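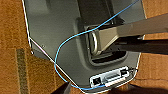

Reference > Automation > Codes of Practice > Flirside Guideline
Print this article | E-mail this article

The Flirside Guideline is a voluntary code for the use of mobile and arm-type robots in shared rooms. It was drafted at Flirside and first issued in February with 50 clauses. Supporters call it a standard. No standards body has adopted it, and the claim that it lowers accident rates rests on one unpublished trial of 190 sessions at Urness.

Contact with equipment

Clause 12 asks that any cable crossing the work surface be traced to both ends before a gripper closes near it. It sets no minimum clearance, and critics doubt it can be checked.
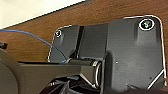
Room layout

Operators are to stand clear of the arm's reach and keep the floor free of cords. "Clear" is not defined.
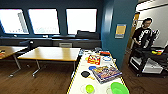

Shared room with an operator standing at a rolling cart.

The Amaral revision added a rule on sorting loose items before work starts, though it is silent on who does the sorting.
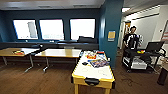
Thin cables on the floor in front of the cart.

Criticism

Skandlow, which sells a 799-dollar audit against the code, lists no failed audits. Whether the code does more than restate common sense remains disputed.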